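메일링 리스트 안내 | 글 목록 | 스레드 보기 | 검색 | 구독 설정

보낸 날짜: 2026-10-28
받는 곳: 장르영화 메일링 리스트
제목: Re: Skidska 극장판과 감독판, 무엇을 먼저 볼까요

지난번에 올라온 질문에 답이 하나밖에 달리지 않아서 제가 조금 길게 적습니다. 먼저 원래 글을 인용합니다.

> 안녕하세요. 가입한 지 얼마 안 된 회원입니다.
> Skidska를 이제야 보려고 하는데 판본이 두 가지라고 들었습니다.
> 하나는 극장에 걸렸던 것이고, 다른 하나는 나중에 디스크로 나온
> 감독판이라고 합니다. 감독판이 16분 더 길다는데 그 16분이 어떤
> 내용인지 스포일러 없이 알 수 있을까요.
>
> 그리고 결말이 다르다는 말도 있고 같다는 말도 있어서 헷갈립니다.
> 저는 느린 영화를 잘 못 보는 편이라 처음 볼 때는 짧은 쪽이
> 나을 것 같기도 합니다. 한편으로는 감독이 원한 쪽을 먼저 보는
> 게 맞나 싶기도 하고요.
>
> 자막 상태도 아시는 분이 있으면 알려 주세요. 예전 디스크 자막이
> 좋지 않다는 글을 게시판 어디선가 본 기억이 있습니다.

결말부터 말씀드리면 두 판본의 결말은 사건으로 보면 같습니다. 마지막에 누가 배에 타고 누가 남는지는 바뀌지 않습니다. 다만 극장판은 배가 항구를 빠져나가는 데서 바로 끝나고, 감독판은 그 뒤로 남은 사람이 숙소에 돌아가 불을 켜는 장면이 하나 더 있습니다. 대사는 없습니다. 이 장면 때문에 결말이 다르다고 느끼는 분들이 있고, 그래서 말이 갈리는 것 같습니다. 여기까지는 스포일러로 보지 않아도 될 것 같아 그냥 적었습니다.

늘어난 16분 가운데 절반 가까이는 초반 기지 장면에 몰려 있습니다. 극장판에서는 주인공이 Jistitz 기지에 도착하자마자 경보가 울리는데, 감독판에서는 그 사이에 하루가 더 있습니다. 식당에서 밥을 먹고, 숙소를 배정받고, 전임자가 두고 간 기록을 읽습니다. 느린 영화를 잘 못 보신다고 하셨으니 이 부분이 가장 걸릴 겁니다. 저는 처음 볼 때는 별 생각이 없었고 두 번째 볼 때 좋았습니다. 전임자 기록에 나오는 문장 하나가 후반부에 그대로 다시 나오는데, 극장판만 보면 그 대사가 왜 나오는지 알 수 없습니다. 개봉 당시에 그 대사가 뜬금없다는 평이 많았던 것도 이 때문이라고 생각합니다.

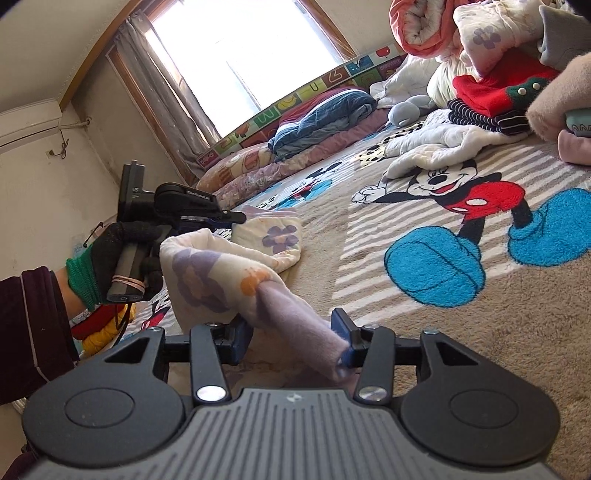

나머지는 중반의 추락 이후에 조금씩 흩어져 있습니다. 길게 붙은 장면은 없고, 컷이 몇 초씩 더 이어지거나 대화가 두세 마디 더 나오는 정도입니다. 통신실 장면만은 순서가 바뀌었습니다. 극장판에서는 통신이 끊긴 다음에 구조 요청 기록이 나오고, 감독판에서는 기록이 먼저 나옵니다. 관객이 알고 있는 정보의 양이 달라지니 긴장감은 극장판 쪽이 낫습니다. 감독판은 그 대신 통신 담당의 행동을 이해하기가 쉽습니다.

음악도 조금 다릅니다. 극장판 도입부에는 타악기 위주의 곡이 깔리는데 감독판에서는 이 곡이 빠지고 환기 장치 소리만 들립니다. 디스크에 든 음성해설에서 감독은 배급사인 Gundura 쪽에서 도입부가 심심하다고 해서 곡을 넣었다고 말합니다. 불평하는 투는 아니었고, 지금 보면 둘 다 괜찮다는 말도 합니다. 저는 소리만 나오는 쪽이 좋았습니다. 작은 텔레비전 스피커로 보면 그 소리가 거의 안 들려서 그냥 무음처럼 느껴질 수 있으니 헤드폰을 쓰시는 편이 좋겠습니다.

어느 쪽을 먼저 볼지는 저라면 극장판을 권합니다. 감독판을 먼저 보면 기지의 구조를 너무 잘 알게 되어서 경보 이후의 혼란이 덜합니다. 극장판은 주인공도 관객도 문이 어디로 통하는지 모르는 채로 뛰어다니는데, 이 영화에서 제일 잘된 부분이 거기입니다. 그다음 한두 달쯤 지나서 감독판을 보시면 됩니다. 연달아 보는 건 권하지 않습니다. 저는 7월에 하루에 두 편을 이어서 봤는데 후반부에서는 지금 어느 판본을 보고 있는지 헷갈렸습니다.

앞서 달린 답글에서는 반대로 감독판만 보면 된다고 하셨는데, 그 의견도 이해는 합니다. 이야기의 앞뒤는 감독판이 확실히 더 맞습니다. 인공지능 Ren의 목소리가 바뀌는 이유도 감독판에만 설명이 나옵니다. 극장판에서는 그냥 어느 순간부터 말투가 달라져 있습니다. 저는 설명이 없는 쪽이 더 무서웠지만 취향 문제입니다. Ren이 나오는 분량 자체는 두 판본이 거의 같습니다.

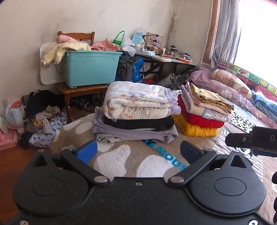
자막은 조금 복잡합니다. 처음 나온 디스크는 자막 싱크가 후반부로 갈수록 밀립니다. 제가 가진 것은 마지막 장면에서 눈에 띄게 늦게 나옵니다. 번역도 초벌을 그대로 실은 것 같은 데가 있어서, 기지의 구역 번호와 승무원의 인식 번호가 뒤섞여 있습니다. 가령 430은 구역 번호인데 사람을 가리키는 것처럼 옮겨져 있습니다. 이걸 모르고 보면 화면에 나오지 않는 승무원이 한 명 더 있는 줄 알게 됩니다. 저도 처음에는 그런 줄 알고 한참 찾았습니다.

재발매된 디스크에서는 싱크가 고쳐졌고 430 문제도 고쳐졌습니다. 다만 감독판의 숙소 배정 장면에서 벽에 붙은 명단 자막이 빠졌습니다. 초판에는 있던 것입니다. 줄거리를 따라가는 데는 지장이 없지만, 그 명단에 전임자 이름이 지워져 있다는 것을 놓치기 쉽습니다. 초판과 재발매판은 뒷면 표기로 구별합니다. 재발매판은 수록 자막 항목에 청각장애인용 한국어 자막이 따로 적혀 있습니다. 중고로 사실 때는 판매자에게 뒷면 사진을 달라고 하세요. 앞면은 똑같습니다.

스트리밍으로 올라와 있는 것은 제가 확인했을 때는 극장판뿐이었습니다. 작품 소개에는 감독판이라고 적혀 있었는데 틀어 보니 타악기 곡이 나왔습니다. 고객센터에 문의를 넣었고 확인하겠다는 답만 받았습니다. 그 뒤에 바뀌었는지는 모릅니다. 첫 장면에서 음악이 나오면 극장판이니 그것으로 구별하시면 됩니다.

화질은 큰 차이가 없습니다. 감독판에만 있는 장면들은 입자가 조금 거칠고 색이 약간 푸른 편입니다. 편집에서 빠졌던 필름을 나중에 다시 스캔했기 때문이라고 소책자에 나와 있습니다. 신경 쓰이는 분은 식당 장면에서 바로 알아챌 것이고, 신경 쓰지 않는 분은 끝까지 모를 수도 있습니다.

소책자 이야기가 나온 김에 적자면, 초판 소책자에는 기지 평면도가 실려 있고 재발매판에는 없습니다. 그 평면도는 영화 내용과 맞지 않는 곳이 있습니다. 통신실이 승강기 동쪽에 그려져 있는데 영화에서 주인공은 승강기에서 나와 서쪽 복도로 갑니다. 벽의 화살표를 보면 분명합니다. 이 문제는 예전에 이 리스트에서도 길게 다룬 적이 있고 결론은 나지 않았습니다. 세트를 좌우로 뒤집어 지었다는 설과 평면도가 초기 각본 기준이라는 설이 있었습니다. 저는 뒤쪽이라고 봅니다.

하나 더 부탁드리면, 답글을 다실 분들은 통신 담당의 정체에 관한 내용은 제목에 스포일러 표시를 해 주세요. 질문하신 분이 아직 안 보셨다고 하니 당분간은 그렇게 하는 것이 좋겠습니다. 음성해설 내용 중에 궁금한 것이 있으면 적어 주세요. 디스크를 다시 꺼내서 확인해 보겠습니다. 제 것은 초판이라 재발매판에 추가된 인터뷰는 보지 못했습니다. 그 인터뷰에 Ren의 목소리 녹음 과정이 나온다고 하는데, 갖고 계신 분이 있으면 내용을 간단히 올려 주시면 고맙겠습니다.

최근 글
- Re: 잠수함 영화에서 소나 소리의 차이
- 재발매 디스크 수록 자막 표기 정리
- [스포일러] Skidska 통신실 장면의 순서
- Re: Re: 저예산 SF의 복도 세트
- 우주 기지 평면도가 실린 소책자 목록
- 중고 디스크 판본 구별법 질문

문의: 리스트 관리자 | 게시물의 저작권은 각 글쓴이에게 있습니다 | 맨 위로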